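# Skutetti – small things into bins

Our tidy-up collection! It covers one everyday job: picking a small item up off the table and putting it away in a tub.
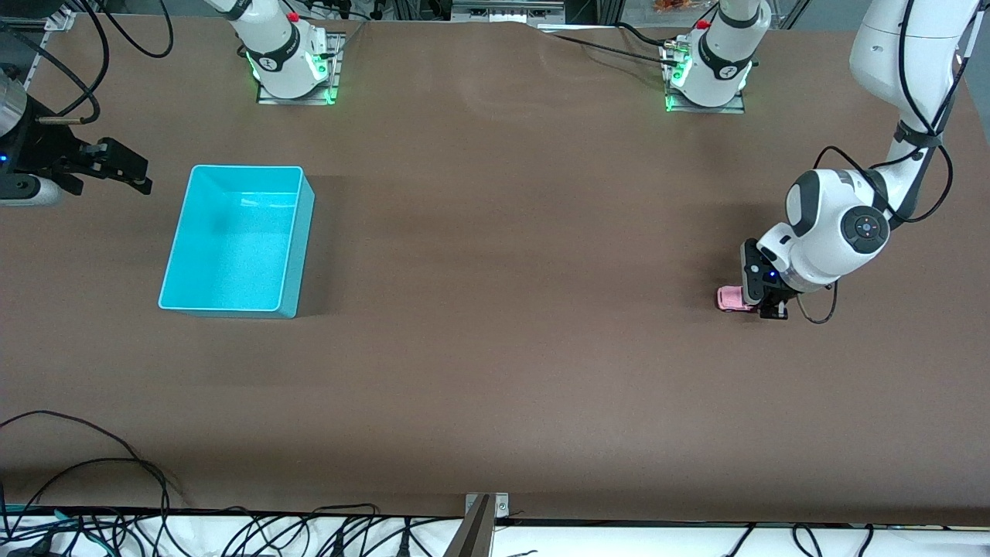

*Turquoise bin on the brown table, small pink item just above the tabletop.*

## What's inside

- 352 clips, 59 of them with the turquoise bin
- 15 different small items in all sorts of colours
- notes on bin placement in `bins.csv`

The bright bins are a favourite – easy to spot and lovely to label! Ximena Espinoza wrote the labels and Seul-gi Song checked them in July. Odd colour name? Please open an issue.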